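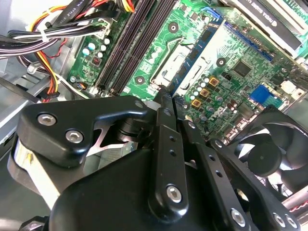 Inside the Dell with the Quadro card, memory slots at the top left

Re: [plornimcombe-refurb] Dell tower, memory and cooler
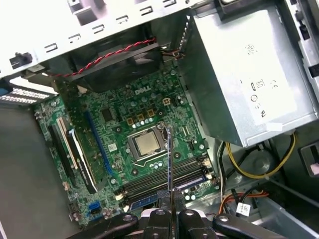

Yến Thái
Bench lead, Plornimcombe Computer Reuse

Thanks for the quick answer. Replies between your lines.

> Before you order anything, can you tell me how many memory
> slots the board has, and whether the plain PCI slot is still
> there? The Boychuk label printer card won't go in anything
> newer.

Four memory slots, in a bank along one edge. There is a beige PCI slot out near the board edge, parallel to a black one. The long blue slot is PCI Express.

> Is the processor still in it? The last tower we had from
> Jetwood came with a bare socket.

Yes, it's in the socket, with the metal frame round it. There is no cooler on it, so please don't power it up if you get to the bench before me. I've put a note on the shelf as well. The case fan is in its shroud and I'd like to keep that one.

> If you need a cooler, Josum had some on their list in April,
> 154 in the lot, mixed fittings. I don't know if they will
> split it.

I'll ring them. We only need one, but I would take 2 if the fitting is right and the price is sensible. Could somebody measure between the mounting holes before I do? Centre to centre, in millimetres, both directions. There's a steel rule in the top drawer.

For memory, please look in the blue tub first. Match the sticks in pairs and write the size on the bag. If we can't make up a pair I'll add it to the next order, but I don't want to spend more on this machine than it will fetch.

The graphics card says NVIDIA QUADRO on the shroud. I need the model number from the back of it for the stock sheet, so whoever takes it out next, please copy it down. Cards go in the anti-static bags, which are now on the lower shelf next to the thermal paste.

I'm at the bench until half past four.

Yến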